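Runel woven basket, small rectangle, orange
Reviewed January 23, 2026

I bought this basket from Tanevora to hold the little stuff that drifts across our white table, and I like it so much I've already ordered a second one! It's shallow, it's bright, and it makes one strawberry-shaped thing look like a still life.
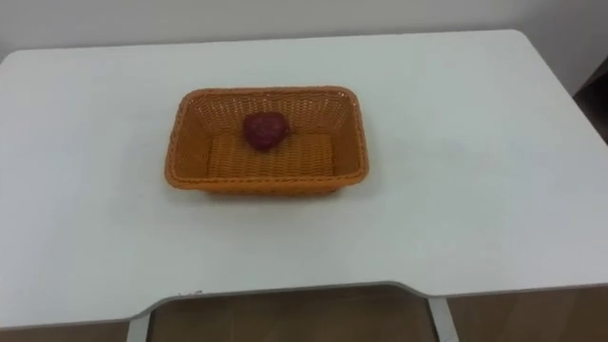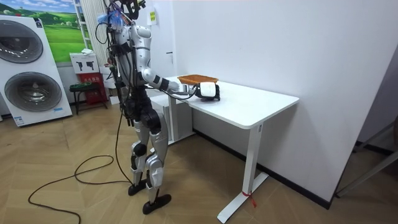
Is it worth buying if you already own a wire fruit bowl?
I'd say so, if you keep soft fruit. Wire leaves dents in anything ripe, and the flat woven floor of the Runel doesn't. It also slides into the fridge on the second shelf, and my old bowl never fit there at all.

The color first. The listing calls it "apricot" and I was braced for something pale, but mine is a proper warm orange, and against a white tabletop it really sings. The weave is tight all the way around, floor included, so blueberries stay put (I tested this with a whole carton, very scientific). The rim is a thick braided roll and it's my favorite part. You can grab it anywhere, one-handed, and nothing snags your sleeve.

The sloped sides are great for reaching in. They do mean the floor is smaller than the opening, so measure for the floor if you want it for something specific like tea boxes or napkins. Paper napkins fit flat in mine with a bit of wiggle room.

Cleaning is easy enough. I run it under the tap, shake it hard over the sink and leave it upside down on a towel overnight. Crumbs do get into the crisscross and I go after those with an old toothbrush. I haven't tried the dishwasher and the tag says not to.

Gripes: it's very light, so an empty one scoots if you bump it. Mine also smelled a bit of packaging for 2 days. And the Stukus version, which I had before, came with a cotton liner. You have to buy the liner separately here, and it only comes in beige.

Shipping was quick, box was much too big, basket arrived perfect. If they ever make a deeper one for bread I'm getting that too.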